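Replacement Windows and Doors: Frequently Asked Questions

Deligiannis Window & Door, serving Clukimdale and the towns along the river

We sell windows for a living, so read this page with that in mind. We have tried to answer the way we'd answer a brother-in-law.

Will new windows pay for themselves?

Probably not, at least not soon. If you have single-pane glass from the fifties and you can feel the curtains move in January, you will see a difference on the heating bill. If you have double-pane units from the nineties that still close tight, the savings are small and the payback could be longer than you plan to own the house. Be wary of any salesman who promises a percentage before he has looked at your attic insulation. Most of the heat in the older houses we visit is going out through the top.

How many bids should I get?

Three is the usual advice and we don't argue with it. What matters more is that all of them cover the same work. One bid includes exterior trim and hauling away the old sashes, the next one doesn't, and the second looks like a bargain until the invoice shows up. Ask each company to write down the window line, the glass package, the trim, and who patches the drywall.

Why won't you quote a price over the phone?

We will give you a range. A firm number without a tape measure is a guess, and the guess tends to go up once the crew is standing in your driveway. We have taken over jobs that started as a phone quote for 10 windows and ended with two of them ordered in the wrong size.

Is triple-pane worth it?

In a bedroom facing a busy road, maybe. For most of Clukimdale we think double-pane with a decent low-e coating is enough. Triple-pane is heavier, the hardware works harder, and the gain in comfort is something many homeowners can't pick out once the furnace is running. We sell it, and we'll order it if you want it.

What is a "lifetime warranty"?

Whose lifetime? Read the document. On some it means as long as the original buyer lives in the house. On others it covers the frame for life, the glass seal for a set term, and labor for hardly any time at all. The warranty on the Furkix line we carry is six pages long, and we will hand you all 6 before you sign. Our own labor warranty is separate and covers leaks caused by our installation. It doesn't cover a ladder through the glass.

You carry Pliron doors. Are they better than the ones at the home center?

The slab itself, somewhat. The skin is thicker and the factory finish holds up better on a south wall. A good part of what you pay for is the prehung frame and the sill, and a cheap door hung square will outlast an expensive one hung crooked. If your budget only stretches to a good door or a good installer, take the installer.

I was offered a discount if I sign tonight. Should I?

No. The price will be there tomorrow. If it isn't, it was never much of a price. Our quotes stay good until the date printed at the bottom, and we don't call you at dinner to remind you.

Can you put new windows in the old frames?

Often, yes. It's called an insert or pocket replacement, and it costs less and leaves your inside trim alone. You lose a little glass on every side. It also assumes the old frame is sound, and plenty aren't. We push an awl into the sill before we recommend it. If it goes in easily, the frame has to come out, and we'd be doing you no favor by covering it up.

My windows fog up on the inside. Do I need new ones?

Fog between the panes means the seal has failed, and usually just the glass unit can be swapped. Fog on the room side is a humidity problem. Run the bath fan, crack the door, buy a cheap humidity gauge. We have talked people out of whole-house orders over this one. Brand new windows will sweat too if the air in the house is damp enough.

Do I need a permit?

For a like-for-like swap in town, generally no. If the opening changes size or it's a bedroom window that counts as an exit, yes. Call the building office yourself before you take a contractor's word for it, ours included.

How big a deposit do you take?

Stock doors under $1,000 are paid for on delivery. Custom orders need a deposit when we place them with the factory, and the balance is due after the walk-through. Anyone who wants the full amount up front should be asked why.

How long will it take?

Longer than the brochure says. Custom units take weeks to arrive, and October is when everybody remembers their drafts at once. The installation itself is short, nearly always a day or two for an average house. Clear a path to each opening and take down the blinds the night before.

How many jobs have you done?

We finished 257 last year, counting doors. Some of those were return visits to fix something we should have caught the first time, and there was no charge for them. Ask for references from jobs a few years old. Anybody's caulk looks good the first week. 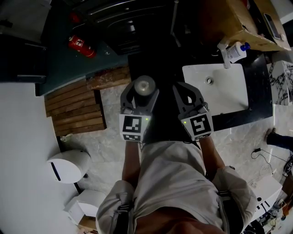
If your question isn't on this page, call the shop before 4 p.m., when someone who does the measuring is usually in. Messages left after that get returned the next working day.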